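Nestetti Folding Rebound Goal Review: Two Months of Backyard Soccer

Home Reviews Training Gear Goals and Rebounders

We are a soccer house. There is a ball in the hallway most days of the year and another one stuck behind the dryer, and for a long time the only thing my two kids had to shoot at was the garage door. The garage door has had enough. So when the Nestetti folding rebound goal went on sale at the end of the summer, I talked myself into it over a cup of coffee and had it ordered before the cup was empty.

It's a small-sided goal on one face and a rebound net on the other. You swing the back frame up, pin it, and the ball comes back to you instead of dying in the net. I grew up kicking against a wall behind my grandparents' place, so I have a soft spot for anything that returns a pass, and I'll admit that probably colors what follows.

Putting it together

The box came with the poles in two bundles, the net rolled up in its own sleeve, and a bag of clips that I spilled right away. The instructions are one folded sheet, mostly drawings, and they're fine until you get to the corner joints, where left and right look the same on paper and are very much different in your hands. I put one in backward and had to knock it out again with a rubber mallet. Give yourself a Sunday afternoon, preferably one without a big game on, because I kept wandering inside to check the score and that did not speed things along. 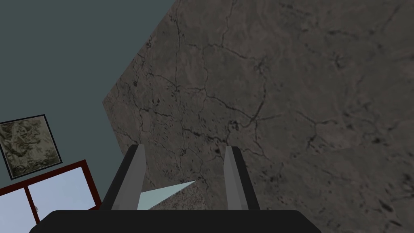

Once the frame is up, the net goes on with the clips, and it's worth taking your time over them. Start at the top corners and work down both sides together, a few clips at a time. I did the whole left side first, like a fool, and ended up with a baggy patch on the right that gave every ball a sad little bounce into the flower bed. Redoing it took longer than the frame had. With the tension even, it's a different thing altogether, lively and pretty true off the middle.

How it plays

My older one is a midfielder for the Plostgate under-14s and she has been out there nearly every evening, mostly working on her first touch. From 8 yards a firm side-foot pass comes back along the ground at a nice pace, quick enough that she has to be on her toes. Hit it high and it pops up for a volley or a chest trap – and if you really lean into one, it comes back faster than you'd like. I took one on the ear in the first week and heard about it at dinner for days.

The younger one just wants to score goals, so most mornings I find it flipped over to the goal side with the pins left in the grass. Switching over is easy enough for a kid to manage, though the pins are small and green and I wish somebody had thought about that a bit longer. I tied a strip of orange tape to each of them. Problem solved, more or less.

I should say something about the other one we tried, which was the Fidisel rebounder that a family on the team lent us over the spring. The Fidisel is heavier and doesn't shift at all when you strike it, and the return off it was a touch more even toward the edges. But it doesn't fold, it has no goal side, and carrying it across a yard is a job for grown-ups. For a team with a shed and a field of its own I'd lean that way. For a family that has to mow, I'd go with the Nestetti.
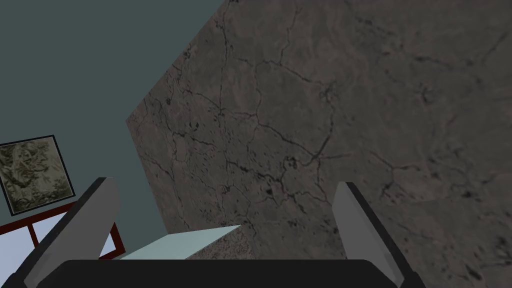 Akbulut wrote in the comments under my first-impressions post that the ground stakes had started pulling out after a month of hard shooting, and wanted to know if ours were holding any better. They weren't, I'm sorry to say. The stakes in the box are thin, and once we got into November and the soil turned soft, the whole goal would creep backward a little with each shot. I swapped them for a set of longer ones from the hardware store and it has stayed put through plenty of rough treatment. It's a cheap fix, but at this price the good stakes ought to be in the box.

Other odds and ends

The powder coating has a few scratches near the hinges where metal rubs on metal. No rust so far. The net has faded a shade and hasn't frayed. The carry bag split along the zipper the second time I used it, and I've gone back to bungee cords, which work better anyway. Folded up, the goal leans against the fence behind the bikes and takes less room than I feared.

Would I buy it again? Yes, and I'd order the longer stakes the same day. The garage door is getting a fresh coat of paint in the spring, and I've told both kids it's staying that way.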